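3.2. Materiales y disposición de la mesa

El estudio se centra en una tarea doméstica y de oficina muy corriente: separar cables mezclados y guardarlos en recipientes según un criterio fijado de antemano. En la revisión de la sección 2 se vio que la mayor parte de los trabajos sobre clasificación manual emplea piezas rígidas, como bloques o fichas, cuya forma no cambia al cogerlas. El cable plantea otro problema. Una misma pieza puede presentarse enrollada, extendida o medio deshecha, y su volumen aparente varía mucho de un caso a otro.

Se trabajó con material usado, cedido por la oficina de Masri y por el almacén de Durnommont. Se descartaron los cables con la funda dañada y los que llevaban etiquetas escritas, para que la lectura no interviniera en la decisión. El resto se dividió en dos familias según el acabado exterior: cables lisos de tonos claros y cables trenzados de color. La división es deliberadamente visual. En las pruebas previas de enero se había pedido a los participantes que ordenaran por función, y las discusiones sobre para qué servía cada conector ocupaban más tiempo que la propia clasificación.

La mesa tiene el tablero de madera clara. Los recipientes son dos cubetas de plástico abiertas, de colores distintos, colocadas una junto a otra al fondo, enfrente de las piezas (figura 4). No llevan tapa ni rótulo. La correspondencia entre familia y cubeta se comunicaba de palabra al comenzar cada serie y se invertía en la siguiente, de manera que cada participante trabajó con las dos asignaciones.

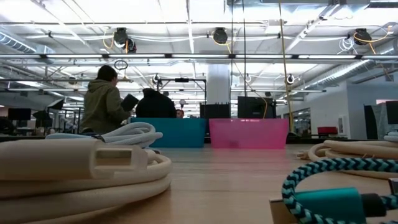 Figura 4. Cables lisos enrollados y cable trenzado sobre la mesa de trabajo, con las dos cubetas de clasificación al fondo.

Los cables lisos se presentaron en rollos hechos a mano, sin bridas ni cintas. Se probó antes a sujetarlos con velcro, pero la sujeción convertía el rollo en un objeto casi rígido y anulaba la dificultad que interesaba estudiar. Con el rollo suelto, la persona debe decidir por dónde agarrar: si toma solo las vueltas superiores, las inferiores pueden quedarse atrás; si toma el conjector por el conector, el cable tiende a desplegarse durante el traslado. Los cables trenzados conservan mejor la curva y se enganchan menos entre sí, aunque la rugosidad de la funda hace que arrastren las piezas vecinas cuando se tira de ellos sin levantarlos.

3.3. Espacio y procedimiento

Las sesiones se realizaron en la sala común de Flurkville, un espacio de trabajo compartido y de techo alto. Se valoró usar una cabina cerrada en el edificio de Bokcombe y se desestimó. Ordenar cables es una actividad que suele hacerse entre otras personas, con ruido y movimiento alrededor, y aislarla habría dado tiempos más limpios pero menos útiles para nuestro propósito.

Participaron 11 personas, todas con experiencia habitual en tareas de oficina. Cada una completó cuatro series. Al inicio de la serie, los cables quedaban repartidos por el tablero sin un patrón fijo, con la única condición de que los conectores fueran accesibles y de que ningún rollo tapara por completo a otro. Los solapamientos parciales se aceptaron.

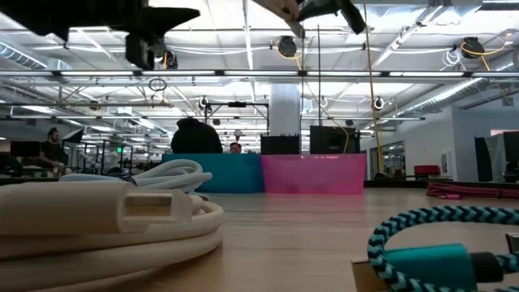
La instrucción era la misma en todos los casos: pasar cada cable a la cubeta correspondiente, de uno en uno, sin desenrollarlo. No se fijó un orden ni un tiempo máximo. Si una pieza caía fuera, el participante podía recogerla y seguir; el episodio se anotaba como traslado interrumpido. Si dos cables se levantaban juntos, se anotaba como arrastre, con independencia de que ambos pertenecieran o no a la misma familia.

Se registraron 700 traslados válidos. Para cada uno se consignó el punto de agarre (conector, vueltas o extremo libre), la familia del cable y el estado en que quedaba dentro de la cubeta – recogido, abierto o colgando por el borde. Esta última categoría no figuraba en la plantilla inicial y se añadió tras las pruebas de enero, cuando se observó que un cable colgante estorbaba la entrada de los siguientes y alteraba la elección del agarre. Los traslados anteriores a ese cambio no se incluyen en el análisis.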